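The Coral One

Hubáček's sold paper by the sheet, which was the first thing I loved about it. You could walk in with a handful of change and leave with six sheets of something thick and creamy, wrapped in tissue as if it were smoked salmon. The second thing was the pen tray.

It sat under the glass by the till, lined in green felt, and the pens lay in it like sardines. Black ones mostly, and a navy, and a brown one that looked like a cigar. I was thirteen and had a biro with a chewed end. I used to press my nose so close that I left a smudge, and the woman behind the counter would wipe it off with her sleeve and carry on doing her sums.

Then one afternoon in June there was a pink one.

Pink isn't even the word, really. It was the colour of the inside of a shell, turned up as loud as it would go – coral, salmon, whatever you like – and so glossy that the strip light ran down the side of it in one long white line. At the bottom of the barrel were some little silver rings, stacked up tight. There was no name along the side and no curly gold lettering. It just lay there between the navy and the cigar, being magnificent.

"That's a Hekow," said the woman. "They only sent the one."

"How much is it?"

"Twenty-six pounds."

I had three. I remember saying "Oh, right," in a very grown-up voice, as though I might pop back for it after lunch.

So began the best summer of my life, and I spent most of it up to the elbows in other people's gooseberries. Half of Tronddale grew them that year and hardly a soul wanted to pick them. I picked them! I walked a spaniel who hated me. I washed the windows of the chip shop and got paid partly in chips, which I considered fair. Every week I went down the hill to Hubáček's to see whether the coral one was still there, and every week it was, and I'd come out so happy that I ran the whole way home with my sandals slapping.

I'd planned what I would write with it, too. I had a bottle of Sikley ink already, a deep wet green, bought with birthday money before I owned anything to put it in. It lived on my windowsill where the sun could get at it, and in the mornings it threw a green smear across the wallpaper. I was going to write a novel. It had pirates in it, and a lighthouse, and a girl who could talk to herring.

By the end of August I had the money in a sock. I tipped it out on the glass and the woman counted it into little towers without a word, and then she slid the tray open from her side. It made a noise like a drawer in a dream. She laid the pen on a square of blotting paper and filled it for me from the shop's own bottle, and turned the paper round.

"Go on," she said. "Write something."

And I couldn't think of a single thing. All those pirates! I stood there with the coral one in my hand, heavier than I'd imagined and cool as a pebble, and my mind was perfectly white. In the end I wrote herring.

It was the most beautiful herring anyone has ever written. The g had a tail on it like a comet. The woman looked at it for quite a while, and then she tore off the corner of the blotting paper and pinned it up on the shelf behind her, next to the postcards, and there it stayed.

I did write the novel. It was sixty pages long and very green, and the lighthouse burned down twice by mistake. After that I wrote letters, and shopping lists, and all of my exams, and a recipe for gooseberry jam that I still get asked for. I wrote a rude note to a landlord and a much ruder one to a gas company. I wrote the names on the place cards at my own wedding and ran out of ink halfway through the cousins, so that half of them were green and half were pencil, and they all got on splendidly.

When I heard the shop was shutting I took the early train back. The felt had faded and the tray was down to a couple of pencils and a rubber. She was still there, though, smaller, with the same cardigan or its granddaughter, and she was wrapping the last of the good paper in tissue for a man who wanted it for his bees. (I never did find out what the bees were doing with it. I think about it often.)

I waited until he'd gone. Then I took the coral one out of my inside pocket and held it upright over the counter, by the bottom, just below the silver rings, so she could see the whole length of it shine.

She put on her glasses. She looked at the pen and then she turned round and looked at the shelf, where there was a brown scrap of blotting paper about the size of a stamp, with a comet on it.

"Herring," she said.

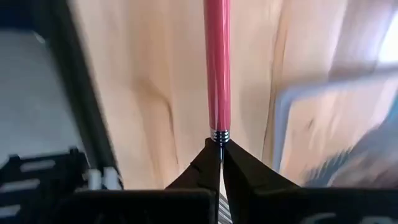 I bought every sheet she had left, and she filled my pen from the shop's own bottle, and we both got ink on our sleeves.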